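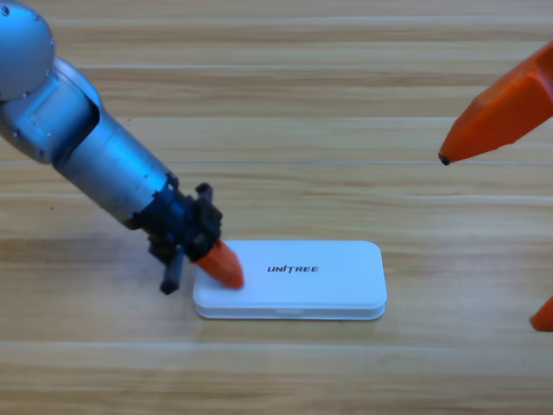
Slide 4. Opening a box (two minutes)

Let the slide stay for a moment before I speak. Ask the room: who opened a box today without thinking about it?

Point to the orange fingertip on the lid. One arm is touching the case, the other finger is still above the table. For us this is one job. For the machine it is holding, finding the seam, and lifting, and each one can fail.

Give the numbers from our trials in Zasstead, slowly. 344 attempts with different boxes, 127 opened with no human help. Say clearly that a flat, shallow case is harder than a tall carton.

Then the question from Anil Menon at the Ramasamy packing shop: "Can I leave it alone for one shift?" My answer today is no. Maybe for one kind of box, always put in the same place.

If somebody asks about speed: roughly 49 seconds for a good attempt. A packer needs 7.

Do not go into the training method, Sharada Kartha has it in her part after the coffee.

Next slide: folding towels. Drink water first.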